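# Can a Machine Do My Chores Yet? Your Questions, Answered

Hello and welcome! I'm Parveen Bukhari, and I look after the reader mailbag here at Skermont. Most of the letters we get come down to dishes in the end, so dishes are where we'll begin.
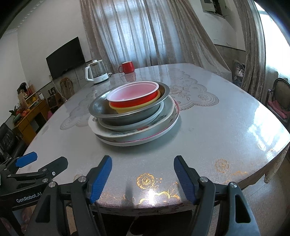
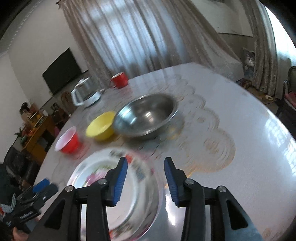
*Updated Sep 2, 2022 · 3 min read*

**So, can a robot clear my table yet?**

Sort of, slowly, and with somebody standing nearby. Picking up one bowl from a bare counter is something a good many machines can manage. A real dining table is a harder job – glossy cloth, glare from the windows, a steel bowl that reflects whatever is around it, and a kettle you would much prefer not to knock over.

**Why is stacking such a big deal? My six-year-old can stack bowls.**

And good for your six-year-old! Look at the pile in the first picture, though. There are seven bowls and plates in it, in different widths, with small bowls nested inside a wide steel basin and flat plates at the bottom. You and I decide what goes inside what without giving it a thought. A machine has to work out which piece is biggest, where each rim is, and how hard to squeeze something thin without chipping it or letting it slide.

**What about a spoken order, like "put the red cup in the yellow bowl"?**

Finding the red cup is the easier half these days, at least in decent light. Getting hold of it well is where things go wrong. Two fingers with ridged pads can do a surprising amount, but they can't feel a slippery rim the way your fingertips do.

**Has anybody kept score?**

We have, in our own modest way. Last December we followed a trial at the Lelteck test kitchen, where an arm was asked to move single dishes from a table to a rack. It made 494 attempts and finished 242 of them with no help, so a little under half. Plates lying flat gave it the most trouble, and mugs with handles the least.

**Are shop floors further along?**

Yes, quite a bit. Tarar, a small packing shop we visited, has a machine that moves some 3,000 identical trays per shift. Identical is the word to notice there! The trays arrive the same way up, in the same spot, under the same lamps, and your kitchen will never be so obliging.

**Should I wait for one before I replace my dishwasher?**

Please don't. The Mesier home arm had a waiting list of 16 households when I last asked, and it still wants the dishes spread out before it starts – so you'd be doing half the chore yourself.

**Can I send in a question?**

I'd love that. Write to the mailbag, tell me which chore you're most tired of, and I'll add it to this page the next time I update it.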